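4.2 Filling the Water Tank

1. Switch off the Brokness humidifier and unplug it from the wall.
2. Lift the tank straight up by its handle – do not tilt it.
3. Turn the tank over and unscrew the cap.

Caution: Never fill the tank with hot water. 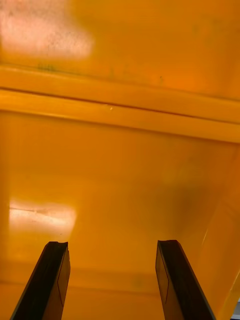 Page 16-1

4. Fill with cool tap water up to the line marked MAX.
5. Screw the cap back on and wipe the outside of the tank with a dry cloth.
6. Lower the tank onto the base until it clicks.

Note: After filling, wait 2 minutes before switching on. If the red light stays on, remove the tank and check the cap seal (part 955).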